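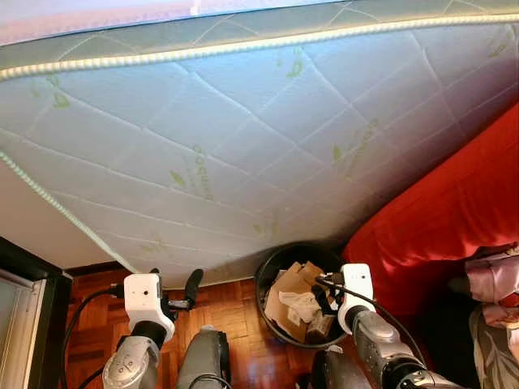

4.2. Redistribución de tareas en el cambio de colchones

La manipulación de colchones ocupa un lugar particular entre las tareas estudiadas en la residencia Pravorow. Se trata de una carga voluminosa, flexible y sin asas, que hasta la fase piloto se movía siempre entre dos personas. Los registros internos de la residencia recogen 712 operaciones de este tipo en el periodo de observación, de las cuales aproximadamente 50 se realizaron con el sistema de dos brazos Gesby.

El modo de agarre condiciona el resto de la maniobra. En la figura 3 el colchón aparece inclinado, con la cara acolchada vuelta hacia los brazos y las pinzas dirigidas hacia su parte inferior. Junto a él hay una papelera negra con restos de cartón y papel. Los objetos de uso diario que permanecen en la habitación formaban parte de las condiciones de ensayo, y el protocolo no exigía retirarlos.

Figura 3. Manipulación de un colchón con dos brazos en una habitación con suelo de parqué.

Las entrevistas muestran valoraciones desiguales. Genalyn Tagle, responsable de planta, señaló que el esfuerzo lumbar disminuye, pero que la atención exigida aumenta: «Antes levantaba y pensaba en otra cosa; ahora miro todo el tiempo». Remo Rainer, con mayor antigüedad en el servicio, describió el cambio como una pérdida de ritmo y lamentó el tiempo que pasa a la espera de que concluya cada movimiento.

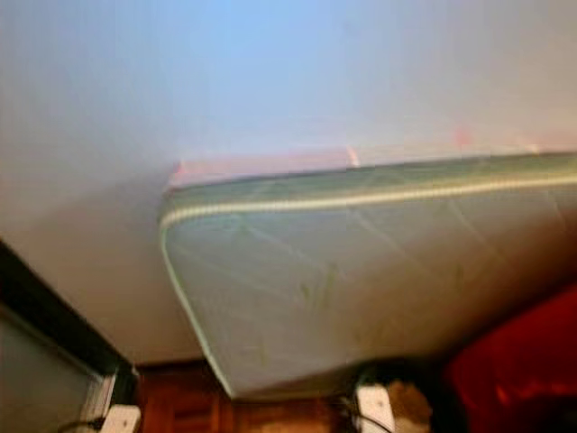 Esta espera no figuraba en la descripción de los puestos. A partir de febrero, la dirección la reconoció como tiempo de supervisión — una categoría que el convenio de la residencia no contemplaba — y la asignó a cuatro personas con formación específica. El resto de la plantilla conservó sus funciones anteriores, aunque varios entrevistados manifestaron dudas sobre los criterios de selección. Grabner y Ogbonna analizan estas dudas en el apartado 4.3, junto con los datos del centro Kunov, donde la formación se ofreció a los 33 empleados del servicio.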